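Home | Forums | Arms & Grippers | Troubleshooting | Search

Right arm keeps trying to take the shirt with it after the last fold

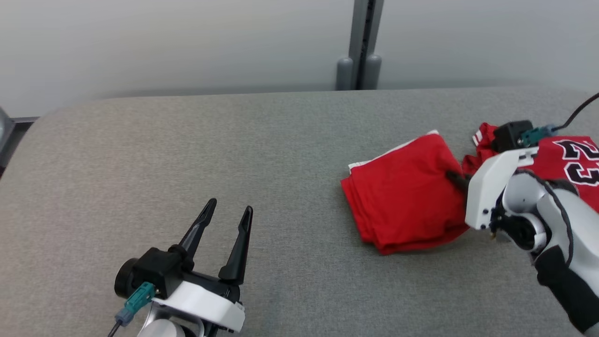 Photo: benchrat_ok, own bench

Posted by benchrat_ok

Two-arm cell, folding jerseys. Folding is fine. Letting go is the problem. At the end of the routine the right gripper is supposed to open, back out of the fabric and go home. What it does, maybe one time in 30, is report itself open, back out, and bring the jersey along. The jersey then unfolds in midair, which undoes my afternoon.

Yesterday it went a step further. The jersey snagged, the arm kept pulling, the cloth slid across the camera cable and the wrist faulted on torque. I hit the stop. No damage except to a sleeve hem and my opinion of the release check.

Controller is a Kuzmenko, grippers are Pliltov, finger pads are whatever came in the bag. The log says "release OK" every single time, including the time I was standing there watching it not be OK.

9 replies

---

gantry_gus

Your finger is tucked into the layers when it opens. Opening sideways inside a fold just wedges it in tighter. Open less, then back out along the finger, then open the rest of the way.

---

benchrat_ok

I open to 400 counts before the retract. Are you saying that's too much?

---

gantry_gus

For a table with nothing on it, no. For a finger inside a shirt, yes. You're making a tent.

---

mollusk_dept

Disagree with Gus. If it were the opening width it would do it nearly every time. One in 30 sounds like pads. Ours went tacky after a few months and picked up cloth with the gripper wide open, like tape. We switched to the Fadance pads and it stopped. Wipe yours with alcohol before you touch any code.

---

gantry_gus

Fabric doesn't land the same way twice. One in 30 is exactly what I'd expect from geometry. But sure, wipe the pads, it's free.

---

tq_limit

Both of you are skipping the part where it kept pulling until the wrist faulted. What is your torque limit on the retract move? A jersey weighs next to nothing. If the arm can drag one hard enough to fault, the limit is set for some other job. Fix that first, then have the pad argument in comfort.

Also look at your cable. There's a loop standing up off the top of that right arm. A sleeve will find it sooner or later.

---

benchrat_ok

Checked. The retract was using the global limit. I had assumed it was using the one I wrote for it. It was not, and had not been since March, when I renamed the profile and didn't rename the thing that calls it. The controller falls back to the default without a word – very polite of it.

The loop is there so the joint can move. I can flatten it a bit.

---

tq_limit

Flatten it and tie it. And make the missing profile a hard error. Silent fallback on a force limit is how people get pinched.

---

jikwood_refugee

Used to run a Jikwood cell that did the same trick. "Release OK" there meant the motor had reached its target position, nothing more. Check what yours means. We ended up looking at the wrist camera after opening, and if cloth moved with the finger during the first bit of retract, it stopped and asked for a human. Annoying for a week, then we stopped noticing.

---

benchrat_ok

Same here, it's motor position only. So the log was telling the truth about something I hadn't asked.

Update after a day of runs: correct torque profile, retract along the finger, opening cut down, pads wiped. It snagged 3 times and stopped by itself each time, cloth still on the table. I changed everything at once, so I can't tell you who was right.

---

mollusk_dept

It was the pads.

---

gantry_gus

It stuck 3 times with clean pads.

Share (3) | Thread views: 434
Last updated 6 November 2022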